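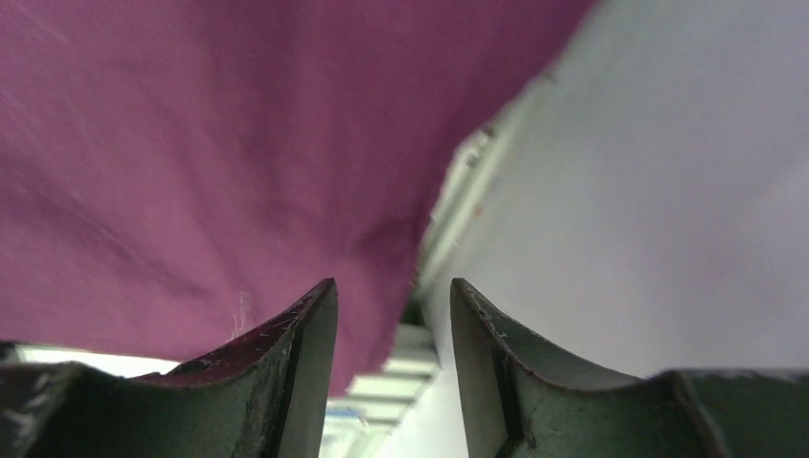

Magenta-purple fabric, matte weave, a few folds.

Posted in: Company News, Apparel Care

Punberg Opens Mail-In Mending Service for Clothes That Have Been on the Chair Too Long

ESHUN, 2020-05-06 – Punberg, the clothing repair firm that has been sewing other people's buttons back on for 16 years, today opened Rundance, a mail-in mending service for garments their owners fully intend to fix themselves one of these days.

Customers order a prepaid bag, put the injured item in it, and mail it to the Punberg workroom. A mender looks it over and sends back a price. If the customer agrees, the repair is done and the garment goes home within 14 days. If the customer doesn't agree, the garment goes home anyway, in the same condition and with no hard feelings.

"We asked our regular customers what was waiting to be mended at their house," said Akua Ansah, founder of Punberg. "There was a long silence, and then people started describing the chair. It seems every bedroom has one. We've stopped asking what color it is."

Before today's opening, Punberg ran a trial with 57 households, each of which was invited to send in a single item. Most sent in more. One household sent a duvet cover, a choir robe, and a tent pole, the last of which was returned with a polite note. The most common problem was the fallen hem, followed by the pocket with a hole in it, followed by zippers. Menders also found a good deal of tape, staples and, in one lining, fabric glue applied with real confidence.

Rundance covers hems, seams, linings, pockets, zippers, buttons, elbows, and knees. Knitwear is accepted if it is clean. Moth holes can be darned in a matching yarn or in a contrasting one, for customers who would like it known that the sweater has had a life. Leather, shoes, umbrellas, and wedding dresses needed by the weekend are outside the service.

Prices start at $14 for a simple hem, with return postage included. Zipper replacement starts at $40. Customers who send three or more items in one bag pay postage once and are spared the matter of explaining the pile to us in installments.

"A lot of what comes in has been repaired before, usually late at night," said Onni Leinonen, head mender. "I can tell when someone ran out of the right thread and kept going. I take it out and do it again. I don't write comments on the form, though there is a box for them."

Customers may choose an "invisible" or a "visible" repair on the order form. Invisible repairs are matched as closely as the cloth allows, which in the case of faded black jeans is less closely than anyone would wish. Visible repairs use patches and stitching from a set of eight patterns drawn by textile designer Adjoa Antwi. Her favorite, a lopsided grid called Sulisero, was first tried out on a pair of her brother's work pants and has since been requested by people with nothing torn at all. Punberg will do it for them at the usual rate.

The service is open to mailing addresses in the lower 48 states. Alaska and Hawaii will be added in July, along with a children's price list, once the company has settled on what counts as a child's knee and how many times it may reasonably come back.

The Punberg front counter remains closed to walk-in visitors for now. Garments already left there are safe, labeled, and in several cases finished since last fall. Owners are warmly encouraged to call and have them mailed home at no charge. This applies in particular to the owner of the green velvet blazer.

About Punberg

Punberg repairs and alters everyday clothing from a workroom in Eshun. The company employs nine menders and owns over 40 sewing machines, of which most run. It doesn't sell new clothes and has no plans to, having seen what happens to them.

Media contact: Ayuba Opoku, Press Office, Punberg. Samples of the eight visible mending patterns are available to editors on request. Editors may also send one garment.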